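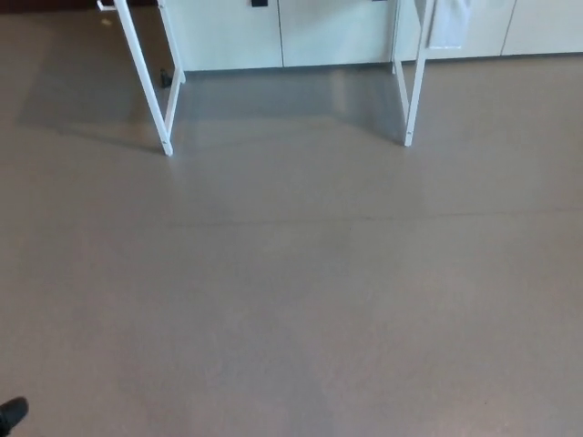 19th April, Pallbridge room

Today we continued collecting the examples for the cloth task. We have now 54 good episodes, and 13 I marked as doubtful because the operator stopped too long before the grasp. Rónán Noonan wants 900 before training again – I think we need fewer, but more different start positions.

The white cloth against pale doors is difficult for the segmentation. To try tomorrow: the darker cloth from Palberg, same labels. Head camera clock was 2 frames late, corrected in the log.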